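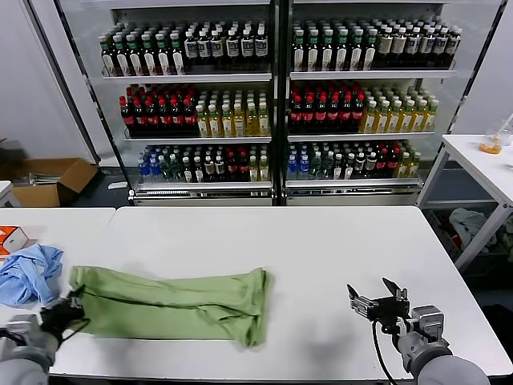 *The left gripper holds one end of a green cloth while the right waits open over the table.*

Folding laundry is slow work when you do it through a pair of robot arms. Ngozi Ogbonna has been at it for 7 weeks and says her hands still want to go faster than the grippers will let them.

Ogbonna is one of the operators at Lollell, a small company that teaches robots household and shop jobs by having people do the jobs first. She stands at a set of control handles. When she moves her left hand, the robot's left arm moves. When she squeezes, the gripper closes. Every motion is saved along with what the cameras saw, and the saved runs are used to train a program called Odeo, which then tries the same job without her.

The company has 547 saved runs of cloth handling so far. Garba Okafor, who manages the sessions, would like a lot more. A run in which the operator drops a corner and picks it up again stays in the set. A run in which the operator stops to think for a long time usually gets thrown out.

"The robot copies the waiting too," Okafor said. "We had one early version that would grab a sleeve and then just stand there."

Cloth is a hard place to start. A bottle has one shape, and once you know where the cap is you know where everything else is. A shirt in a heap could be lying in any number of ways, and its hem can look a lot like its sleeve. Operators are told to find an edge first, lift a little, and see what comes with it. 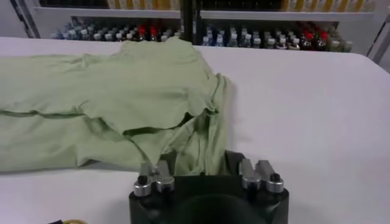

The view from the wrist helps with that part. Ogbonna works mostly from the head camera while she is reaching, then switches her attention to the wrist camera for the last inch or so, when she has to decide whether the fingers are going to take one layer or 2. There is no feeling in the handles. She has to judge the grip by how the fabric wrinkles.

Rommel Macaraeg, who trained her, came to the job from a dry cleaner. He tried teaching new operators to fold the way he used to, with a flick of both wrists, and gave up after a few days because the arms are too slow for it. His current method has more stops in it and keeps the cloth on the table most of the time.

A session lasts 50 minutes, followed by a break. Operators switch places after that. Okafor says the last few runs before a break tend to be sloppy, and he marks them so they can be checked by hand.

The next job on the list is towels, which Ogbonna is looking forward to. They have four corners and no sleeves.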